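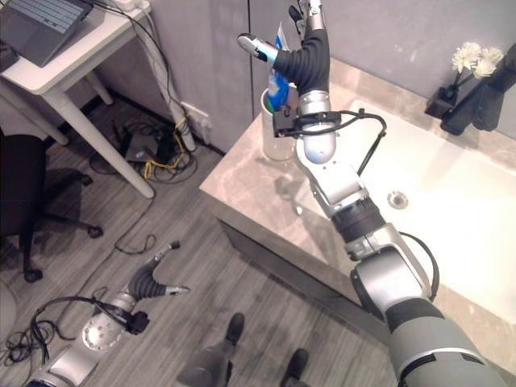

4 min read · 2,147 views

Bathroom sink smells like rotten eggs, but only in the morning?

Lemlem Gudeta

Okay, I need help from people who know more about plumbing than I do, so basically anyone. I moved into a rental in Zitville in October and the bathroom sink stinks. It's not all day, and that's what is driving me nuts. I go in to brush my teeth first thing, turn on the tap, and there it is, full-on rotten egg. By lunch I can't smell it anymore. Next morning it's back.

Things I've tried so far:

Baking soda and vinegar, 2 weekends in a row. Lots of fizz, very satisfying, smell came back.

A bottle of Jalten drain gel from the hardware store. It made the whole bathroom smell like a swimming pool and then on Friday the eggs were back.

Pulling the stopper out and cleaning it. It was disgusting (I will spare you) and I really thought that was going to be the fix. It got a little better for a few days.

The sink drains fine, no gurgling, nothing dripping underneath that I can find. The kitchen doesn't smell at all. My landlord says old houses have smells and to run the water more. I do run the water! It's the only bathroom in the place!

I'd like to figure this out without taking apart anything I can't put back together. I own a bucket and one pair of pliers. Where would you start?

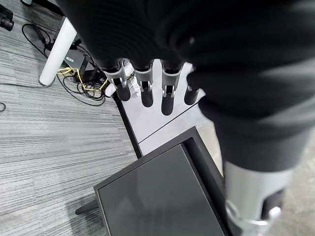 Black fingertips above a white surface

tubsandtaps
98 people found this helpful

I had this exact smell for most of a year in my last apartment, so I feel your pain. First thing, before you buy anything else: find out if it's the drain or the water. Everyone assumes drain (I did too) and half the time they're cleaning the wrong thing.

Tomorrow morning, before anybody uses that sink, take a clean glass, fill it from the cold tap, and carry it out of the bathroom. Like, all the way out to the porch or the living room. Swirl it and smell it. Then dump it, go back and do the same with hot. Use a different glass or wash the first one well.

If neither glass smells, it's your drain or your overflow. If only the hot one smells, it's your water heater, and you can quit pouring stuff down the sink. If both smell, it's coming in with the water, and you should ask the neighbors if they've got it too.

Now, my bet from what you wrote is the overflow, if your sink has one. That's the little hole near the rim that keeps it from spilling over. There's a hidden channel behind it that runs down and joins the drain below the stopper, and it barely ever gets rinsed. Slime grows in there like you wouldn't believe. You turn on the tap in the morning, the water going down pushes air up through the channel, and the air comes out right at nose height when you're bent over with a toothbrush. You could scrub the stopper till it shines and never touch it.

What worked for me was a cheap flexible bottle brush, the skinny kind for baby bottle straws or aquarium tubing. Hot soapy water, push it in through the hole as far as it'll go, wiggle, pull it out, try not to look, repeat. Then I stuck a little funnel in the hole and poured a kettle of hot water through — not boiling, I let it sit ten minutes first, I've heard of basins cracking. I did it three nights in a row and then once a month after that. Smell gone by the second morning.

One more thing, please don't mix products. You've had vinegar down there and drain gel down there, and if that gel has bleach in it (the swimming pool smell makes me think so) you do not want the two meeting. Flush with lots of plain water in between and open a window.

Gerrit from the basement
12 people found this helpful

Water heater. I'd put money on it. We had rotten eggs every morning and it was the hot side, sitting all night in the pipes. There's a metal rod in the tank called an anode and it can react with certain water and give off that smell. The guy from Mägi came out and swapped ours for a different type and that was the end of it. I don't remember what it cost but it was less than I was scared of.

Do not do this yourself in a rental, it's your landlord's heater and your landlord's problem. Call him again. Put it in writing.

Also what's your kitchen faucet doing? You said it doesn't smell but are you using hot in there first thing or just filling the coffee pot with cold?

marnie_k
3 people found this helpful

put ice cubes and lemon down it!! works great for my disposal

(edit: just realized bathroom sinks don't have a disposal lol. sorry. it does smell nice though)

Comments

Lemlem Gudeta
Thank you all so much! Did the glass thing this morning in my bathrobe on the back steps, the neighbor's dog was very interested. Cold, nothing. Hot, nothing. So I guess Gerrit is off the hook with my landlord, and yes, you caught me, it's cold water for the coffee. I picked up a brush at Brinitz on the way home from work and I've done one round on the overflow. I can't describe what came out of there. It was sort of gray and it had texture. I'm doing it again tonight and tomorrow.

tubsandtaps
Oh, that's the stuff all right. Keep going until the brush comes out clean. And if it still stinks after the third night, write back and tell me what shape the pipe under the sink is. Some older places have a trap somebody put together wrong and I'd want to rule that out before you spend any money.

Gerrit from the basement
Fair enough. Still check that heater.

Lemlem Gudeta
Second morning, hardly any smell. I'll report back after the weekend. Marnie, I did the lemon too.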